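Wumilport to open dish library for community events

February 29, 2024

Groups holding a lunch, a wake or a street party in Wumilport will soon be able to borrow their plates from the town library instead of buying disposable ones.

The council voted 7 to 2 on Tuesday night's deferred motion to set up a dish library at the Rondonuwu Street branch. It will open in May and run for a one-year trial.

Borrowers will need a library card and can take out up to 163 place settings at a time. Loans are free for three days. A refundable deposit applies to larger orders, and broken or missing pieces will be charged at cost.
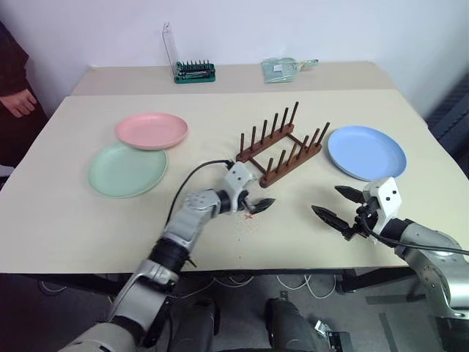

Plastic plates in pink, green and light blue, with a wooden dish rack.

Branch manager Genji Sekiguchi said the idea came up in a survey of local clubs last year. Of the 326 replies, more than half said they threw out single-use plates after every event.

"A lot of people told us they would rather use proper plates but had nowhere to keep them," Sekiguchi said. "The netball club had been storing a set in somebody's garage."

Items must be scraped and rinsed before they are returned. Staff will then put them through a commercial dishwasher, to be supplied and serviced by Drornia, a catering equipment firm based in nearby Jurnov. The council will pay for the machine out of its waste reduction budget.

Two councillors opposed the plan, saying the branch was already short of storage and that the cost of staff time had not been worked out. A report on both matters is due halfway through the trial.
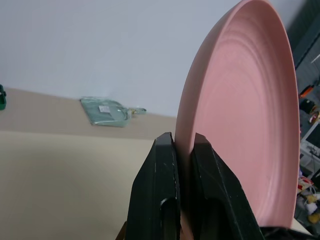 A pink plate with a raised rim and faint rings on its inner surface.

Cups, cutlery and serving bowls will be part of the collection, but glassware will not. The library is also taking donations of serving platters in good condition, which can be left at the front desk during opening hours.

Bookings open two weeks before the first loans and can be made at the branch or by phone.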